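Data Collection Operator (Teleoperation), Harnlow site

Kuna is hiring operators to record demonstrations for a manipulation policy trained by imitation. Operators drive a two-armed robot through office cleanup tasks: bottles, bags, bins, desk items. Each run is stored with joint states and video from the head and wrist cameras.

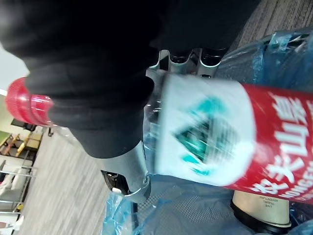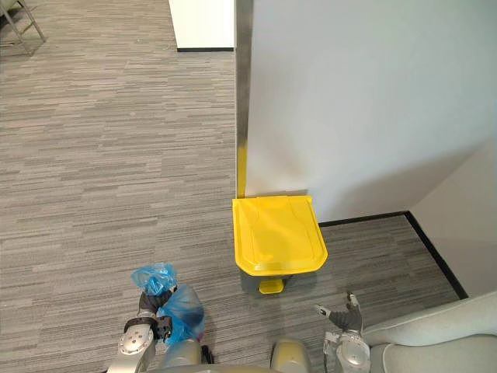 Do I need a background in robotics?
Most of our operators had none when they started. Steady hands, patience with repeated work and the ability to follow a written protocol matter more. Training on the control rig is paid and takes 8 working days.

Duties
Record episodes from the task list, using the start position given for each task.
Vary object placement between runs as the protocol directs.
Mark each episode as success, partial or failure, and enter a failure code where one applies.
Write a one-sentence instruction for each episode in plain English.
Check camera views and time sync at the start of every session.
Reset the work area after each run.

Failed grasps are kept in the dataset. Do not delete an episode without approval from the shift lead.

Current scope
The Plindow task set has 271 tasks. The target for this phase is 424 accepted episodes per task, split across operators so that no single driving style dominates. Review is done by the Ntuli annotation group, which may return episodes for relabeling.

Requirements
Able to stand for sessions of up to 30 minutes, with breaks between sessions.
Normal or corrected vision, including depth perception.
Good written English.
Basic computer skills (file naming, spreadsheets, web forms).
Experience with game controllers, VR equipment or machine operation is useful but not required.

Terms
Full time or part time, on site only. Fixed-term contract with possible extension. Day and evening shifts are available; state which you prefer. Hourly pay, with the rate confirmed before the trial session.

How to apply
Send a resume and a short note on your availability through the form on the Kuna careers page, reference Plindow Operator. Applications close 29th June. Trial sessions are held at Harnlow in the first half of July. Applicants invited to a trial will receive the safety sheet in advance and must sign it on arrival.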